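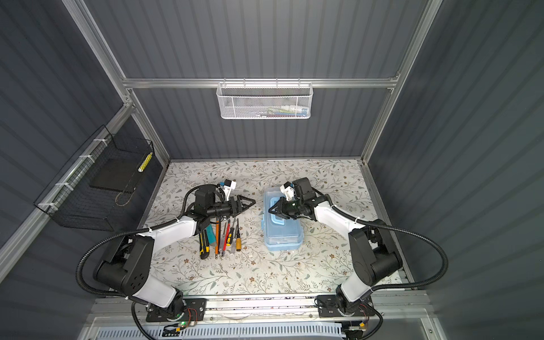 News > Books > Young adult

Last updated 16 January 2026

Piltden Press to publish Jianhua Tang's second novel for teenagers

Piltden Press has bought the second young adult novel by Jianhua Tang, whose first book, Lokell, was a slow but steady seller for the publisher. The new novel is called The Dultska Ferry and will come out in hardback and ebook in November, with an audiobook on the same day. A paperback will follow the next year.

The story is told by Oona, who is 17 and has spent every summer of her life on the island of Dultska, where her grandmother runs the ticket office for the ferry. When the ferry company announces that the winter sailings will stop, most families make plans to move to the mainland. Oona's grandmother refuses to go. Oona, who should be starting her last year of school, tells her parents she has a place to stay with a friend and goes back to the island instead.

Most of the book takes place between the last sailing of the autumn and the first of the spring. There is a brother who no longer speaks to the family, a box of unsent letters in the ticket office, and a boy called Ree who has stayed behind to look after his father's sheep. Piltden describes it as a novel about grief and stubbornness, with a love story that comes in late and is left partly open.

Tang said the idea came from a timetable. "I was waiting for a boat and there was a notice on the wall with the winter times crossed out in pen. No explanation, only a line through each one. I wondered who had been sent to do the crossing out, and whether they lived there. Oona's grandmother came from that. She was going to be a small part and she wouldn't stay small."

The island is made up, though Tang drew a map of it before writing the first chapter and kept it pinned above the desk. A version of the map will be printed inside the cover of the hardback.

Lokell, which was set in a boarding school in its final term, was read widely in schools and reading groups. It was also a much shorter book. The Dultska Ferry is nearly twice the length and is divided into four parts, each named after one of the crew who used to work the boat. Tang said the length had been a worry.

"I cut a lot of it. There was a whole strand set on the mainland, with Oona's parents, and it was fine, but every time I went back to it I wanted to be on the island again. So it went. Her parents are mostly voices on the phone now, and the line is bad."

The book went through three full drafts before it was shown to Piltden. An early version was written in the third person and moved between Oona and Ree. Tang changed it to Oona's voice alone after reading the opening aloud at a library event and finding that the audience asked only about her. Ree's side of things survives in a handful of notes he leaves at the ticket office, which are printed between chapters.

Readers of Lokell may notice one familiar name. A teacher from the first book, Mr Pramanik, appears on the ferry in the opening pages, some years older and travelling with a dog. He has one conversation with Oona and does not come back. Tang said it was not meant as a sequel and that there is no need to have read the earlier book.

Piltden has bought world English rights in the new novel and in one further book, which has not been given a title. The publisher would say only that it is also for older teenagers and that it is set in a city. Tang has started it but does not expect to finish before the end of next year.

The jacket has not been made public. Piltden said it would be shown to readers on the publisher's mailing list first, along with the opening chapter, and then put on its website. Early copies will go to booksellers and school librarians over the summer.

A special edition of 2344 copies will be sold through independent bookshops. These will be signed and will have a short story at the back, "Slack Water", which follows Oona's grandmother in her first winter at the ticket office. The story will not be in the ordinary hardback or the ebook, and Piltden said there were no plans to sell it separately. Shops can order up to 4 boxes each, and orders will be filled as they arrive.

The publisher is also preparing notes for reading groups and a set of classroom questions for pupils aged 14 and over. The novel deals with the death of a close relative and contains a scene in which a character is lost in bad weather, and a note at the front will say so. Piltden said the note had been Tang's own suggestion – teachers who had used Lokell in class had asked for one.

Tang will read from the book at a small number of events in the autumn, mostly in libraries and bookshops near the coast. Dates have not been fixed. School visits will be arranged separately and schools that would like to be considered should write to the publicity department at Piltden before the end of the summer term.

The audiobook will be recorded in the spring and will use 2 readers, one for Oona and one for Ree's notes. Neither has been named. Tang hopes to sit in on the recording, partly to settle how the place names should be said.

"People have been saying Dultska in all sorts of ways," Tang said. "I say it with the weight at the front. But Oona's grandmother says it differently from Oona, and that's in the book as well, so I can't complain if readers make up their own minds."

A new paperback of Lokell, with a changed cover to match the second novel, will be in shops a few weeks before The Dultska Ferry is published. The text is the same as before apart from a few small corrections and a short afterword by the author.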